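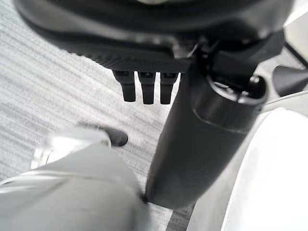

Offices should buy fewer chairs and spend more on each one. My last employer, Imerora, bought 300 of the cheapest model it could find. Within 2 years a lot of them leaned to one side, and people brought cushions from home.

A decent chair can last 9 years if parts are sold for it. Most companies never ask about parts. They look at the unit price and sign.

I would make the supplier list every spare part and its price before the order goes in. If a gas lift can't be replaced by one person with simple tools, pick another chair.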